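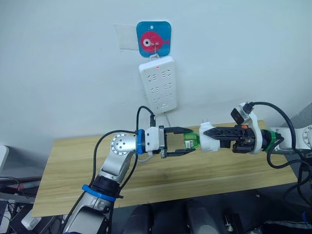 Someone replied to my post last week to say the bottle collection in Tirgate is a waste of time, as it all goes in the same lorry anyway. I've been looking into it, so a few posts on what happens to the plastic.

1/ It doesn't all go in the same lorry. Bags from the kerb and bottles from the return points are picked up on different days. The kerb bags go to the big sorting site at Prendton. The return point bottles go to Negussie, the yard behind the old bus depot.

2/ The return points opened in February. There are 41 of them, mostly outside shops and in the two car parks by the station. The one at Flollano on the high street is the busiest and is often full by lunchtime on market day.

3/ Negussie told me the return points brought in 2855 kg in the first full month. They had planned for 2000. That's why the bins overflowed early on, and why there is now a second pick-up each week.

4/ Colour matters more than I thought. Clear bottles fetch the best price as they can be made into almost anything. Green is worth less. Mix green in with clear and the whole bale goes at the lower price.

5/ So please don't mix them at the return points. The left slot is for clear, the right one is for coloured. The stickers have faded on a few of the older bins. I've reported the ones near me.

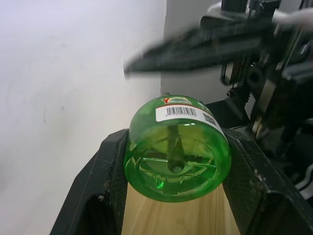
Green bottle, base end. Barcode on the label.

6/ Labels can stay on. I used to soak them off in the sink, which was a lot of effort for nothing. They come off in the wash at the plant.

7/ Lids can stay on too. Old advice was to take them off and plenty of leaflets still say so. Loose lids are small enough to drop through the sorting screens, and then they go in with the rubbish.

8/ Empty them first. A quick rinse is enough. Half-full bottles are heavy and they leak over the card.

9/ What they don't want: milk bottles, cooking oil bottles, anything that has had paint or weedkiller in it. Milk bottles are a different plastic and go in your kerb bag as normal.

10/ Cost, as people always ask. The council pays nearly 600 pounds a month for the extra pick-up. Some of that comes back from the sale of the clear bales. I've asked how much and will post it when I get an answer.

11/ There's a list of all the return points on the council website, under waste. The map is out of date, so use the list.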